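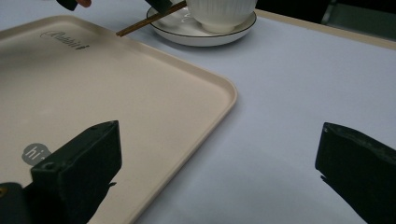 I got to the Samdale sales office ten minutes early and Anwara Khan was already out front in rubber boots, waving me over to a lot with string tied around it. She's been selling new houses here for seven years, and before that she sold them for a bigger builder across the county, and she talks fast, so forgive me if I missed a few things.

What I wanted to ask her about was lots. I get so many letters from readers about floor plans (open kitchen or not, bonus room or not) and hardly any about the piece of dirt the house goes on. Anwara laughed when I told her that. "People will spend three weekends on cabinets and four minutes on the lot," she said. "Then in the first big storm they call me about the yard."

So how should a person pick one? Her first answer was to come back when it's raining. She keeps a stack of umbrellas behind the door for that very purpose and she'll walk anyone around who asks. "Look at where the water goes. Look at your neighbor's downspouts, or where they're going to be. The grading plan is public, you can ask me for it, and I'll print it out on the big paper."

The lot with the string was number 43, at the bend where Levar Lane meets the creek path. It's a pie shape, narrow at the street and wide at the back, and I fell for it on the spot. Anwara was less dreamy about it. The premium on that one is 25 hundred dollars over the standard lots, and the setback at the front means you can't put the three-car version of any plan on it. "I've had two couples get all the way to paperwork and then ask where the third garage went," she said. "It didn't go anywhere. It doesn't fit!"

We went inside after that because my shoes were soaked, and Paraschiva Rusu joined us with coffee. She does the site planning for Samdale and drew most of the second phase, all the streets north of the pond. I asked her which lot she'd buy herself and she didn't even stop to think. "Something on Dissanayake Court, on the east side. You get the sun in the kitchen in the morning and your patio is in the shade by dinner."

Corner lots, she told me, are the ones people argue over. More light, more windows, and nobody on one side of you, but also a lot more sidewalk to shovel and headlights through the den. She'd pay extra for a corner only if the driveway comes off the quieter street. I hadn't thought of that, and I live on a corner — no wonder I hate backing out.

Then there are the homeowner dues, which run 400 dollars a year in phase two and cover the path, the pond and the mowing along the entrance. Paraschiva thinks that's fair. Anwara thinks so too, but she wants buyers to read the fence rules before they sign anything. "Four feet, black metal, along the pond. If you have a big dog who jumps, tell me now and we'll look at the other side of the street."

I asked whether the leftover lots at the end of a phase are bargains, the way people say. Sometimes, Anwara said. The last ones to go are often next to the utility boxes or have a steep bit at the back, and a steep bit can be a walkout basement if you like the idea. The next group opens in October, and she already has a list going.

One more from Paraschiva as I was hunting for my keys: stand in the middle of the lot at five in the afternoon and listen. "You'll hear the highway or you won't."

Samdale Sales Office, Levar Lane | Contact us | Copyright Skestico Homes | Back to top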